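4. Setting up your Dillula sourdough crock

Right, you've unpacked everything and read the bit about washing it. Now for the part I enjoy, which is getting a starter going. I've written this section the way I'd explain it to a friend in my kitchen, so skip ahead if you already keep one (though do look at the caution about the lid, please!).

What you need

The crock, its lid and the rubber ring
A bag of strong wholemeal flour
Water from the tap, left standing in a jug overnight
Kitchen scales
A spoon you don't mind getting gluey

4.1 First mix

1. Put the empty crock on the scales and write down what it weighs. I put mine on a bit of masking tape stuck to the base, and I've been glad of it ever since.
2. Add 168 g of flour.
3. Pour in 168 g of the standing water and stir until there are no dry lumps. It'll look like wet cement. Fine!
4. Scrape down the sides with the spoon.
5. Rest the lid on top without the rubber ring.

Caution: never clip the lid shut while a starter is working. The gas needs a way out. The ring and clips are for storing flour or biscuits, and I wish we'd printed that on the box in the first place.

4.2 Where to keep it

Starters like a steady spot, away from draughts and out of direct sun. The top of the fridge is good in winter. Next to the boiler is usually too warm, and a windowsill swings about far too much between day and night. Mine lives on a shelf beside the bread bin, with a folded tea towel under it so it doesn't rattle when somebody slams the back door. 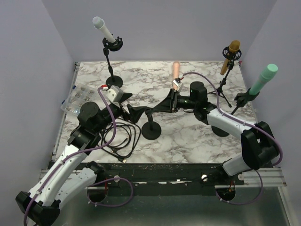 Do I have to feed it at the same time every day?

Any time that suits you is fine, as long as you don't leave it much longer than a day in the first week. I feed mine while the kettle boils in the morning, and if I forget I do it after tea.

4.3 Daily feeding

1. Stir the starter and spoon out all but a couple of tablespoons. The rest can go in pancakes once it smells pleasant, but for the first few days just put it in the compost.
2. Add 2 heaped tablespoons of flour and the same of water.
3. Stir, scrape down, lid back on.
4. Slip an elastic band round the outside at the level of the mix. The glass panel on the side is there so you can watch it climb past the band.

Note: it's very common for the mix to bubble up madly on day three and then sulk. Valbona Nedeljković tests our crocks at home and she threw out her first starter at that stage, thinking it had died. Keep feeding it. It nearly always comes back.

Caution: throw the whole lot away if you see pink or orange streaks, or any fuzzy mould. Wash the crock in hot soapy water, dry it well and start again at 4.1.

4.4 Ready to bake

When the starter doubles between feeds, two days running, it's ready. Drop a little in a glass of water; a lively one will float. Turn to section 5 for the plain loaf, or section 6 for Liam's seeded one, which wants a longer rise and a hotter oven.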